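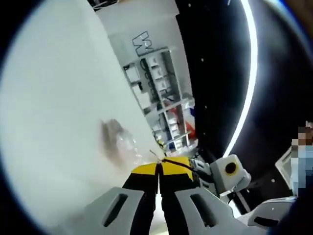 By Gil-soo Yeo

Chapter 5
What a Credit Is Worth

Learning aims

By the end of this chapter you should be able to say what an academic credit measures, describe the usual stages by which one college accepts the work of another, and read a transfer agreement without needing a lie-down.

5.1 The student who took statistics twice

A second-year student at Bredby University spends a term at Cornen College, in another country. She takes a course called Statistics for Social Research, passes it well, and comes home with a transcript and a coat unsuited to the climate. In February she receives a letter. Bredby regrets that it can't count her course towards the statistics requirement, as the Cornen course is worth five credits and the Bredby one six. She is welcome to count it as a free choice. She is also welcome to take statistics again.

So she does. The set book is the same one, in a newer edition with a different cover. She does slightly worse the second time.

Most readers feel that something has gone wrong in this story, and most would have trouble saying exactly where. The Bredby office applied its rule. The Cornen registrar sent the right paper with the right stamp. The lecturer who was asked for an opinion gave one, in two lines, between classes. Every person involved could show you an email proving that they had done their job. This chapter is largely a tour of those emails.

5.2 What is being counted

Earlier chapters treated the credit as if it were a coin: you earn it, keep it, and spend it on a degree. That was a helpful simplification and I'm now going to take it away.

A credit is a claim about work. In most systems it begins as a claim about time, meaning the hours a typical student is expected to put in, including lectures, reading, and the long evening before the essay is due. The typical student is a person of remarkable steadiness who has never been met. Around this figure each institution builds its own table. One decides that a credit stands for a fixed number of hours at a desk. Another counts only hours in the room with a teacher. A third has switched to describing what the student can do at the end, but keeps the old hours in a column at the side in case somebody asks.

When a credit stays at home, none of this matters much. The trouble starts at the border. Two colleges may use the same word for different amounts, or different words for the same amount, and both will describe their own practice as standard.

It helps to keep three questions apart. How much work was done? How hard was it? What was it about? Offices tend to answer the first, since it has a number attached. Lecturers care about the third, and can be severe about it. The second is settled mainly by reputation, though you will rarely see that written down.

5.3 The journey of a form

Suppose a student from the Natura Institute wants to spend a term away and have it count. Before leaving she fills in a learning agreement, which lists the courses she means to take and what each will replace. It's signed at home, signed at the host college, and signed by the student, who is the only one of the three to have read it.

She then arrives to find that one course is full, another has moved to the autumn, and a third is taught in a language the website had not mentioned. The agreement must be changed. Most agreements allow this, within a period that closes shortly before the timetable is published.

At the end of term the host college issues a transcript. The home college converts the marks using a table, and here the student meets her second surprise. A mark that was handed out to hardly anyone at the host may turn into something quite plain at home, or the other way about. Conversion tables differ in kind as well as in detail. Some match the top of one scale to the top of the other and draw a straight line between. Others compare how often each mark is given. The second kind is fairer and needs data, so the first kind is more common.

We'll work through a table of each sort in section 5.6. Bring a calculator and some patience.

5.4 In defence of the office

It would be easy to write this chapter as a complaint, and I have read several that were. But a college that accepts everything has given up saying what its degree contains. If a nursing student has missed a unit on doses, somebody ought to notice, and that somebody will probably be sitting in a small room with a spreadsheet.

The fair criticism is a narrower one. Decisions are often made afresh for each student when they could be made once and kept. The Ó Gríofa register, which we'll use as a case study, began as one clerk's list of past decisions and grew to 500 entries before anyone senior asked to see it. Students could look up a course and find out, before packing, whether it would count. Complaints fell. So did the number of interesting emails – a loss to writers of textbooks.

Before you read on

Find the transfer rules of a college you know. Note how many clicks it takes to reach them and the year in which they were last changed. Write down the word the rules use for a course that is close enough to count ("equivalent", "comparable", "broadly similar") and keep your note to hand for section 5.5, where we look at what each of those words has been taken to mean, sometimes by the same office.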